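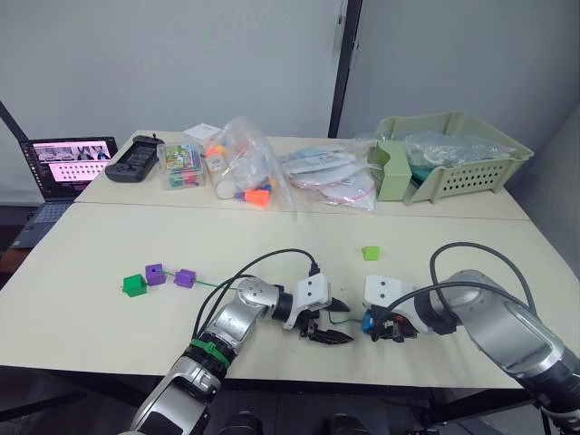

How long should a wooden plant label be left in oil? Overnight, if the wood is dry to begin with.

I make mine in batches of 80, from hazel offcuts – Lorenz Eder lets me have them.
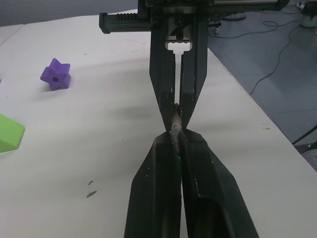
Hazel darkens with age, and the grain hides pencil. A stick that is tan to brown with darker streaks, worn round at the top, needs a shaved face before it will take writing. I cut two faces, one per side. 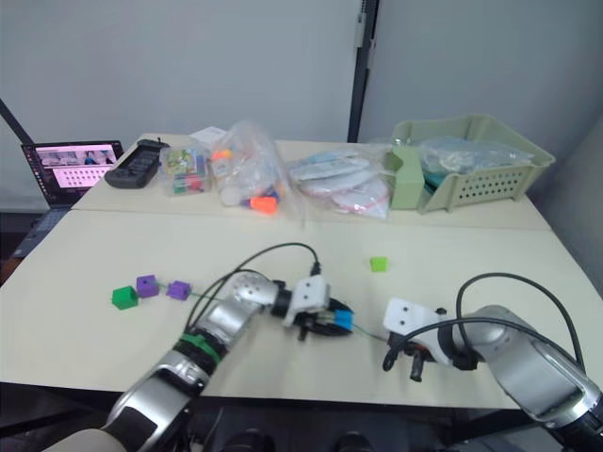 Choosing a pencil

A soft graphite one. Ink fades by September.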